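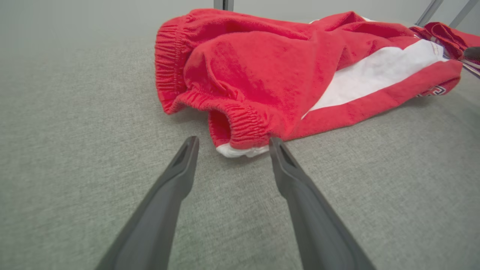
Red sportswear on a light grey felt surface.

Consolacion Pascual does not believe in folding methods. She has folded other people's clothes for a living for a good part of her life, and when I ask which system she favours she looks at me as though I'd tried to sell her a mattress.

"People pay 90 pounds to be taught thirds," she says. "Thirds! My mother did thirds. She'd have wanted to know where the 90 pounds went."

Her particular quarrel is with sports kit. The books all start with a cotton T-shirt, she points out, and a cotton T-shirt will stay where you put it. Red shorts with a white stripe down the side are another matter. The elastic pulls one end in, the legs want to slide, and the stripe shows up every crooked line you've made.

"So they show you a T-shirt and say the rest is the same. It isn't the same. Try it with something shiny and come back to me."

I did try, at home, with a pair of my own. They looked tidy until I picked them up. 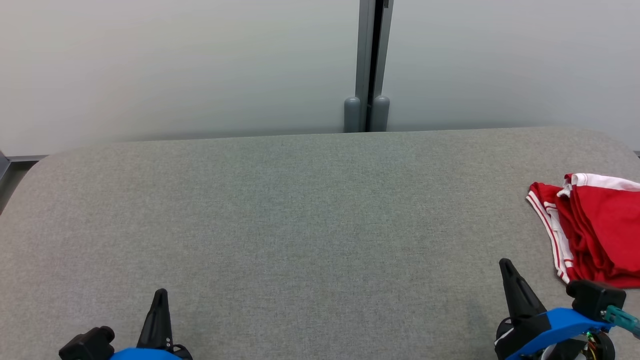 Bainbridge, August

The second time we spoke I brought along some claims from a course called Gister, which promises a drawer of 31 items folded to stand upright. Pascual read the page twice.

"Stand upright for how long? Until somebody wants the one at the back."

She was no kinder about padded tables. A soft grey top is pleasant to lean on, she allows, and fabric doesn't slip about on it the way it does on something polished. But she has never been persuaded that it makes a better fold. "You press down and the table gives. I'd sooner have it hard. They'll tell you it's gentler on the clothes. Gentler than what? You're folding shorts."

Is there anything she would teach, if someone insisted? She thinks about it for a while. Lay the thing out flat and get the waistband straight before you do anything else. Put one leg over the other. Smooth it from the elastic outwards, once, and leave it alone. Most of the mess she sees comes from fiddling.

"And don't fold what you're going to wear tonight," she adds. "That's vanity."

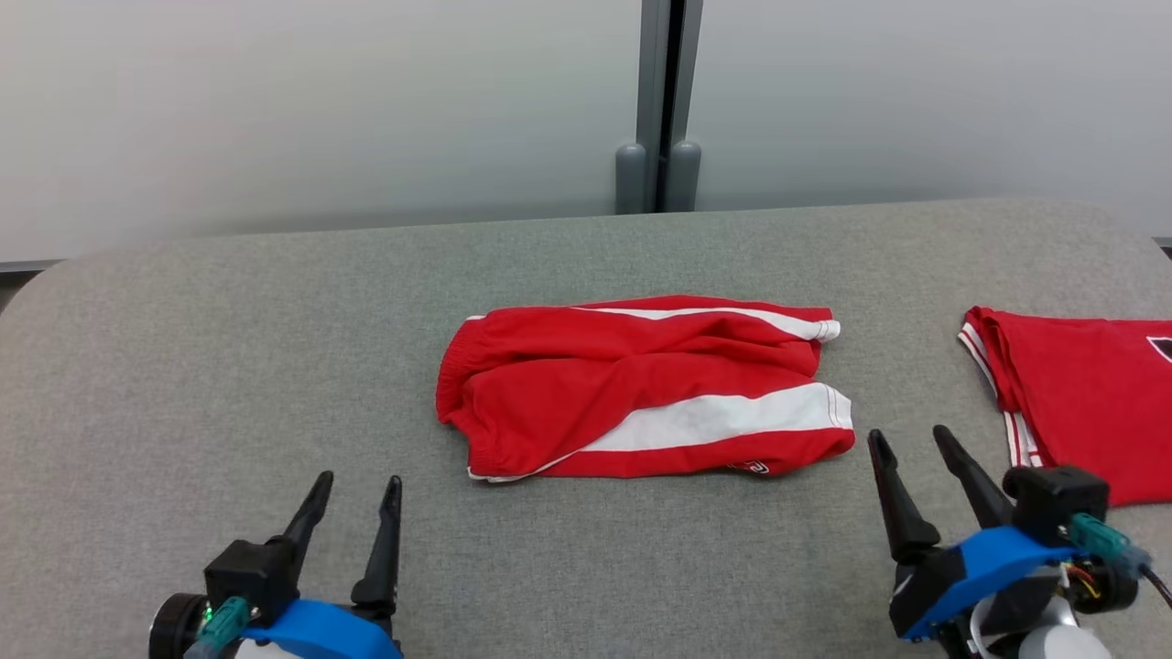
Does it matter which way round folded shorts go in the drawer?

Only if you share the drawer. Pascual puts the waistband to the left out of habit, and says anyone who tells you there's a correct side is about to charge you for it.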